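Bin picking notebook, October, started 4:40 pm

Team Skaldale, bench two. Writing this up while the bin is still set up and before I forget which version of the planner we had loaded. Yichen Li has the other half of the numbers on the whiteboard, please nobody wipe it until they're copied over.

Big afternoon! We finally ran the whole pipeline from end to end with no hand-holding: grab a point cloud, drop everything outside the bin walls, score the grasp candidates, check the arm can get there without hitting metal, go. Until now we'd only ever run those stages one at a time with somebody pressing enter between them, and I really wasn't sure the timing would hold together. It did. 64 attempts, 17 of them misses, and I am very happy with that for a first full session.

For whoever takes the next shift, a miss in my count means the fingers closed and nothing came up over the rim. If the object came up and fell later, I logged it as a drop in the other column. Please keep the same rule or our totals won't mean anything when we put them side by side for the Treramari round.

Setup notes. Speed override stayed low all session. I set the floor height again from scratch by jogging down and touching off, and the old value in the config was too high, so the fingers had been stopping short on anything flat. That explains a lot of last week's grief with thin objects. The new value is committed with a comment. The bar clamp on the corner of the bin needs a check with the arm parked before every session. If the bin shifts at all, the wall planes in the collision model are wrong and we lose the corners.

Then the objects. The blocks are a delight. Flat faces, sharp edges, the cloud comes back clean and the top candidate is nearly always one I'd have picked myself. The yellow studded one is the easiest thing in the set, and I've started using it as a sanity check at the start of each batch. The hex block is nearly as good, except when it sits close to a wall, where the planner throws out half the candidates on clearance (correctly, I think, but I'd like to look at the margin).

The blue tool is another matter. It's long, it's shiny in places and dull in others, and the depth data over the collar comes back full of holes. The scorer sees the holes as an edge and gets very excited about them. Most of my 17 misses were on this one object, and the pattern was that the chosen grasp sat too far toward one end.
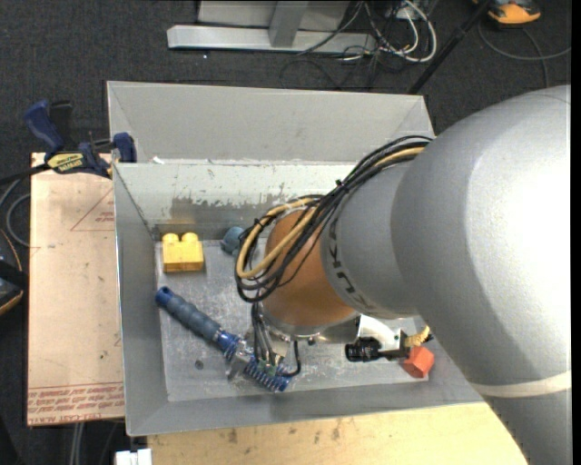
Gripper down at the head end of the blue tool, yellow block up near the back wall, hex block over to the right.

Yichen's idea, and I think it's a beauty, is to add a term to the score that pulls the grasp toward the centroid of the segmented object, scaled by how long and skinny the object is. So a block gets hardly any pull and the tool gets lots. It's a few lines of code. We tried it offline on the saved clouds before packing up the laptop and the top candidate moved to the grip end of the ribs in nearly every one, right where I'd put my own fingers. I haven't run it on the arm yet and I'm itching to.

One worry with it: when the segmentation merges two neighbouring objects, the centroid lands in the gap between them and the pull goes exactly the wrong way. Fakeck (our segmentation module, for anyone new reading this) still does that when things touch. Possible fix is to turn the term off if the cloud has a big dip in the middle. Needs a think.

Cables. We had one protective stop during the session, on a candidate with a big wrist rotation. I've put a tighter limit on the last joint for now. It costs us a few reachable grasps along the left wall, but I'd much sooner lose those than pull a connector. If you change the limit back, stand at the e-stop and watch the loop by the wrist the whole way round.

Cloud logging is on by default from today. We have 77 saved clouds so far and the goal is 1,000 before we start on the learned scorer, so please leave it on, even for silly tests. Silly tests are good data. Name the folders with your initials first or the Liao script won't pick them up.

To do, in the order I'd like to do it:

Copy whiteboard numbers into the shared sheet (Yichen)
Run the centroid term on the arm, blue tool only, same starting poses as today
Look at wall clearance margin for the hex block
Try a second view from a different angle to fill in the holes over the collar
Ask whether matte spray is allowed under the Treramari rules, my guess is no

6:15 pm, adding one more. Replayed the saved clouds with the clearance margin halved and got a good candidate on the hex block in all but two of the wall cases. Colour me pleased. Margin is back to the original value in the config, the halved version is on my branch.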